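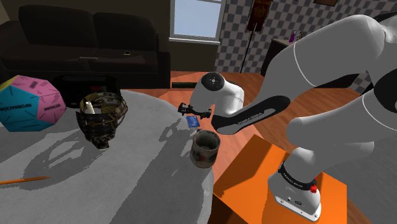
Workshop notebook, February, entry 19
Prullik handset, battery and standby assessment

Two units were received from the Drarkton office with firmware 2138 installed. Both were charged to full and left on standby overnight with mobile data enabled and Wi-Fi off. Unit A lost almost 2 per cent. Unit B lost considerably more, and its log shows the Fidora mail client waking the modem repeatedly until morning.

The client was removed from Unit B and the standby test restarted at 4 pm. Colleagues are asked not to unplug or handle either handset before the log has been exported.

The colour shift noted on Unit A at low brightness remains unexplained - it is present in the grey test pattern but not in photographs. The Botha screen meter is due for calibration, and no readings should be entered until it is returned.

To do: request the earlier firmware from Drarkton.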